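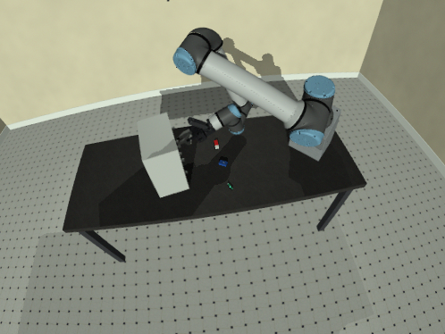 Kojo Laryea has signed for Plosano, and he can't stop grinning. The winger left Bresteck in July after 219 games. "I cried in the parking lot," he says. He talks about pressing the way an arm folds down over a table – reach up first, then close in.

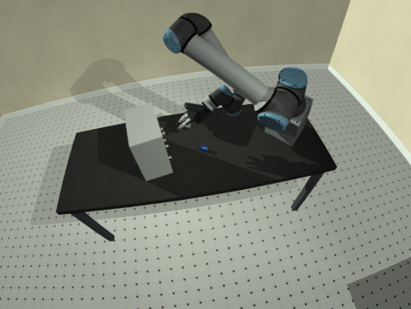 Did he ever doubt the move? "For one night. Then Coach Geagea called."
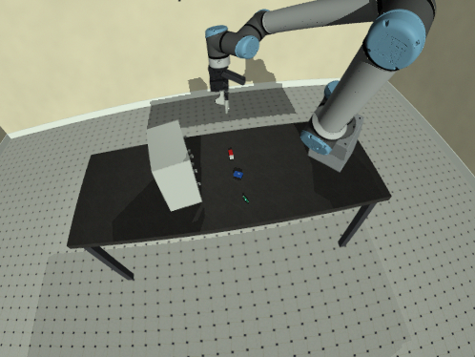 She promised him minutes, and a crowd of 3000 that sings all game. "I love that noise already!"

Home | Fixtures | Interviews

Contact us | Back to top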